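Section 2: Comparing jaw settings in the simulator

Before you bolt anything to a real arm, run both gripper profiles in the sim. I skipped this the first time I set up a Sulirness controller and it cost me an arvo, so humour me! You'll want the wrist view open and the Flendton room file loaded.
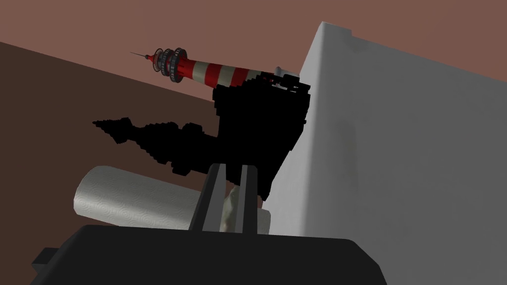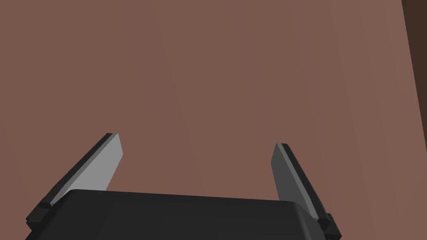
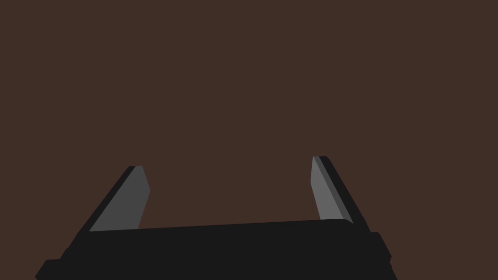

Wrist views from the Flendton room. In the first, there's a crumpled object between the fingers; in the second and third, the jaws are open with nothing between them.

1. Load the Cheema profile and leave the colour settings alone (I like to fiddle, and I always regret it).

2. Send the open command and check both fingers in the wrist view. You should see a clear gap.

3. Set the close force to 13 and try something small and crumpled. Keep big stuff like the paper towel roll for later.

4. Save the run, then swap to the Stadmont profile and do steps 2 and 3 again with the same object.

Note: the finger pads can look lighter or darker grey from one view to the next. I don't bother matching them between runs.

Caution: if the log throws code 3485, stop and re-centre the wrist before you send another close command. Don't just mash retry like I did.

5. Put the two saved runs side by side and pick your favourite. Mine's the Cheema, but only just.

Last revised March 2026.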